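What Automation Is Changing at the Packing Tables
June 9, 2025

It has been some time since I last wrote on this blog, and several readers have asked whether I still work in returns processing. I do. My employer, Clastura, receives phone cases sent back by retail customers, and my team inspects, sorts and trays them before they are either returned to stock or passed on for recycling. On an ordinary shift the department handles 2,000 cases.

In August of last year, management announced that part of this work would be automated. The supplier selected was Dratik, and the sorting software is called Statum. The announcement stated that no positions would be eliminated during the first phase. It did not say how the positions would change, and that is the matter I wish to address.

The first change concerned who does what. Before the announcement, all of us rotated through inspection, sorting and traying. Under the new arrangement, members of the team are assigned in turn to the demonstration tables, where the picking and placing of cases is carried out with hand-held grippers, and those recordings are used to train the system. The remaining staff continue with inspection by hand. Jeanine De Smet, our shift supervisor, prepares the assignments 2 weeks in advance.

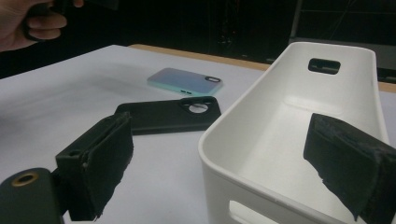
Phone cases and a white bin at one of the demonstration tables.

I was assigned to the tables in my first rotation and found the work more tiring than I had expected. A case that can be lifted by hand without any thought must be approached with a gripper at the correct angle, closed upon, raised and set down. Foam on the fingers helps with the grip, but it wears, and reporting worn pads is now part of our duties. Attila Veres, who has worked in the department longer than anyone else, remarked that he had become a beginner again at a task he had performed for most of his working life. He did not mean this as a complaint, although I believe it deserves to be heard by those who plan the schedule.

The second change concerned pay and grading. Traying was classified as general handling, the lowest grade in the department. Demonstration work did not appear in the grading table at all, and for the first several months it was paid at the general handling rate. Amirul Simanjuntak raised this with the personnel office on behalf of the team. A revised table has since been issued, and demonstration work is now placed one grade higher. The difference is modest. The recognition that it is skilled work was, in my view, overdue. 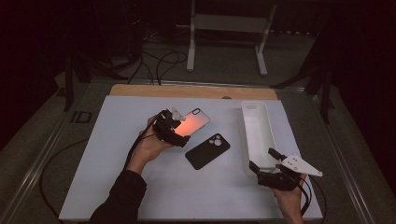 Training for the tables lasts 4 shifts and is given by Þórey Vestergaard, who came to us from the Pelupessy site. Her instruction is patient and exact. She asks each person to consider the placement before the pick, and to look at how an item is lying before moving toward it. Two cases resting at a slant beside a long, narrow tray, one shading from orange to a pale pinkish grey and the other matte black, call for some thought about the turn of the wrist on the way over. With a gripper in each hand, there is also the question of which hand should do the work. I had never put such decisions into words before her course, and I have since noticed that I explain tasks more clearly to new colleagues at the inspection benches.

The third change is more difficult to describe. Conversation has declined. At the old benches we stood side by side and talked for much of the shift. Demonstration work requires concentration, and those assigned to it tend to be quiet. Jalen Ferreira proposed that breaks be aligned so that both groups could sit together, and this was adopted in the spring. It has improved matters considerably, and I would recommend the practice to any department in a similar position.

A staff survey was circulated last month, and 163 employees responded across the building. The results have not yet been shared with us in full. I have asked that the comments from our department be included when they are, and I have been told that the request is under consideration. The second phase has not been given a starting date. My next rotation at the tables begins after the summer schedule is posted.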